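Cycle Heritage and Repair Programme - Progress Report to the Trellesari Fund
July 2023
Prepared by Hanna Mykhailiuk, Programme Manager, Skitesberg

This report covers the work carried out under the second year of the grant. Spending remains within the agreed budget, and no change to the end date is requested.
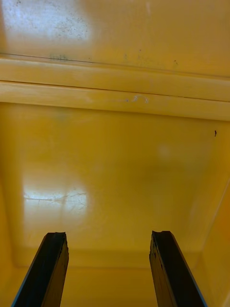
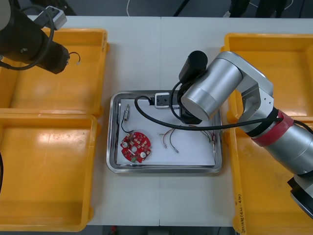
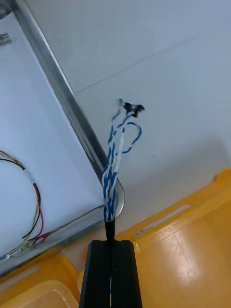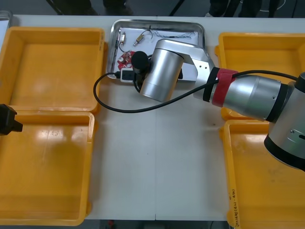

Restoration of the Marchuk collection has continued as planned. Of the 60 bicycles in the collection, 14 have now been fully restored and entered in the catalogue. Work on a further group was held up in March, when the supplier of solid rubber tyres closed its order book. A new supplier, Mustix, has been appointed on the same terms.

The paper archive has been sorted and 190 trade leaflets have been listed by maker and year. Several had been stored with their staples in place and show rust marks - these have been set aside for the conservator.

The evening course in wheel building was full, with 30 places taken. Attendance fell towards the end of the course and the final session will be moved to an earlier hour. Myung-ja Myung has agreed to teach it again in the autumn.

Two matters remain open. The lease on the upper store has not yet been signed, and the insurer has asked for a fresh valuation of the tandem and the two tricycles. Both will be covered in the next report, together with a revised spending table.

Related items
Year one report: Cycle Heritage and Repair Programme
Wheel building: autumn course dates
Marchuk collection: catalogue notes
Trellesari Fund: reporting timetable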